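Last updated: August 14, 2021
By Ragnheiður Kragh, Sillosach
Category: Vacancies and participation

Sillosach invites applications from operators to record demonstrations for Gradholm, a system that learns household tasks from human guidance. No previous experience is required.

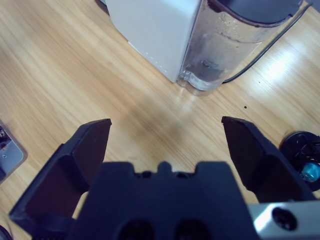 Operators guide the arm by hand controls through short tabletop tasks and note any failed attempt. Much of the work concerns appliances of the ordinary kitchen sort, and care is needed near a clear water reservoir or a power cord lying across the table. The collection holds 1,751 demonstrations to date, and a further 1,000 are to be recorded by April.

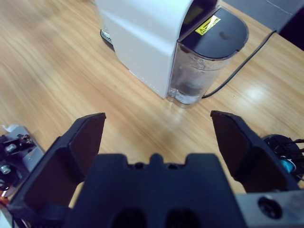
Sessions last two hours, with four sessions offered each week. Training is given at the Kassab building and is paid at the full rate. Applicants must be aged 18 or over. Applications should be made in writing to Ragnheiður Kragh, quoting Gradholm.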